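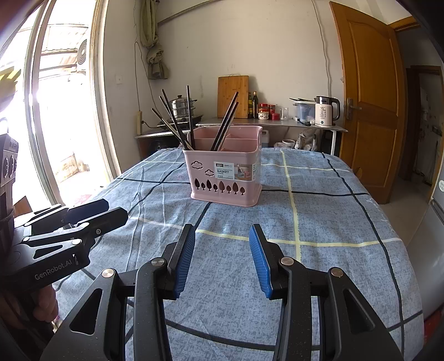 chopstick station, both handhelds in view

fekside_esi
Posted 7:40 am
Width channel on one of our handheld grippers is drifting and I can't pin it down. Starts fine after cal, fingers open = full width, fingers shut = zero. Then somewhere past 200 open/close cycles the zero creeps. By the end of a session it says 16 mm when the pads are touching. Only the one unit. The other stays put all day.

Found it the bad way. Trained on the set (1,092 episodes, chopsticks in and out of the pink basket), ran it on the arm, and it came down on the basket with the fingers way wider than they should be. Clipped the rim, basket over, chopsticks everywhere. Arm faulted on torque and stopped. Fingertip pad half off.

Pivot pins feel tight. Recal fixes it for a while. Ideas?

Esi Amoah, Lorndale

kahsay_g
Posted 7:58 am
Encoder magnet slipping on the shaft. Had the same thing on a homemade one. Put a paint mark across magnet and shaft, run it till it drifts, look at the mark. Takes ten minutes.

nurimico
Posted 8:15 am
Or dust. There's dust on the links in your photo, if that's getting in the joints you get friction and the pads don't fully close. Blow it out first before you take anything apart.

kahsay_g
Posted 8:21 am
She said pads are touching when it reads 16. Dust doesn't do that. If the pads touch, the linkage is closed, the number is just wrong.

nurimico
Posted 8:26 am
Touching at the tip maybe. Those pads are ribbed and they squish. Sixteen is a lot I admit

arsalan_a
Posted 9:02 am
Different question, who was standing near the arm when it hit? You ran a fresh policy at full speed on a set where you hadn't plotted width?? Cap the speed on first runs. Someone here got a knuckle caught in October doing exactly that, reaching in to straighten a cup.

fekside_esi
Posted 9:10 am
Me, at the e-stop, outside the tape. And it was at reduced speed. Not low enough obviously.

arsalan_a
Posted 9:14 am
ok good. Still would not run it again until the data is sorted. Torque limit saved your arm, it won't save a hand.

gonul_t
Posted 10:30 am
Don't throw the episodes out. If the drift is smooth you can fix the offset per episode, find the frames where the pads touch on video and call that zero. We did this at Darko. Worked OK for grasps, less good for the wide approach.

kahsay_g
Posted 10:41 am
Disagree. A slipping magnet doesn't drift smooth, it jumps. You'd be correcting jumps with a straight line. And with a chopstick between the pads you never get a true zero anyway, so most of your episodes have nothing to anchor to.

gonul_t
Posted 10:52 am
Then close on nothing at the start and end of every episode from now on. Costs a second. For the old ones plot it and see before deciding.

fekside_esi
Posted 2:35 pm
Did the paint mark. Magnet moved, you can see teh gap. It is jumps too - two big ones and a bunch of little ones, mostly right after a hard squeeze. So kahsay_g was right, sorry nurimico. Blew it out anyway.

Glued it, letting it cure overnight. Keeping the episodes before the first jump, parking the rest. Gönül's close-on-nothing check goes in tomorow.

arsalan_a
Posted 2:49 pm
And the speed cap

fekside_esi
Posted 2:50 pm
And the speed cap.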